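Keeping a white tabletop clean

A white top shows everything: coffee rings, pencil, the blue dye off a new pair of jeans. Most of it comes off if you get to it the same day.

For daily cleaning, use a soft cloth wrung out in warm water with a drop of dish soap. Wipe again with plain water, then dry. Soap left behind turns into a gray film that holds dirt, and people scrub at it for years thinking the top is worn.

Pencil comes off with a white eraser. For ballpoint, dab on rubbing alcohol with a cotton ball and blot – don't rub in circles. Test it first on the underside. Skip scouring powder and the green side of the sponge. Once the shine is gone, stains go in faster.
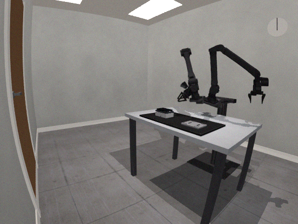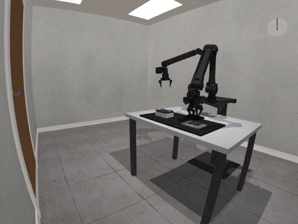
Min-kyu Ko

A mat saves a lot of wiping if you do messy work in one spot. Lift it once a week and clean underneath, as grit trapped there will scratch. Dark rubber can leave a yellow mark on some white finishes. I had one on my old Stivwood desk for almost 7 months, and the outline never came out. Cork or felt-backed mats are safer.

Wipe the edges too. Hands rest there more than anywhere else, and the grime builds up slowly enough that you stop seeing it. An old toothbrush gets into the seam where the edge band meets the top.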